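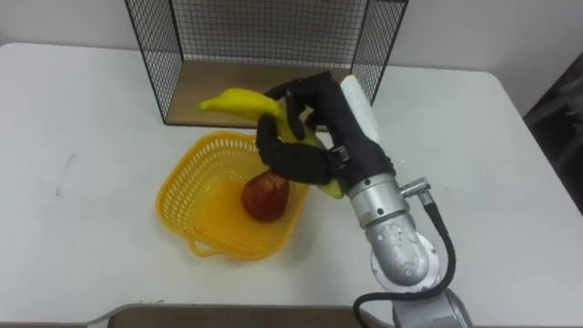 Red fruit in the yellow basket, mesh box behind it.

Ticket: Casa mesh box, wobble at the back
Status: solved, leaving open for comments

Picked up the Casa open-front box (black mesh sides, light wood floor) for our fruit corner and I love it, but it rocked every time I put something down inside. Desk is a white Kometti sit-stand.

Tried first: retightened the panel clips. No change.
Tried second: turned the wood floor panel over. Slightly better!
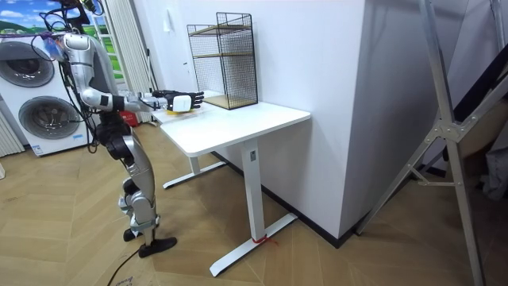
Then I ran the desk up to 100 cm and the wobble got worse, so I dropped it to 80 and went over the feet with a level. The desk had 2 feet pads screwed in further than the rest. Backed them out and the rocking is gone -- what a relief. I'd blamed the box for a week.

Still open: does the Drustel liner fit this floor panel? I'd like something washable under the bananas. The Wongsuwan one I had in December curled up at the corners, so I'd skip that. Otherwise very happy with this setup, the yellow looks great against the black mesh!
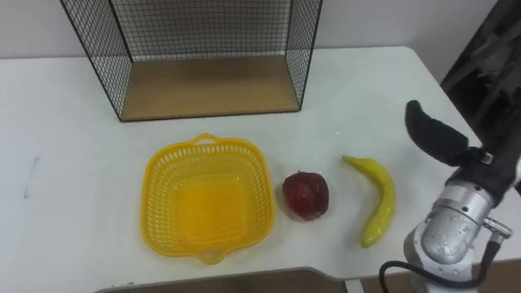 Basket empty, apple and banana out on the table.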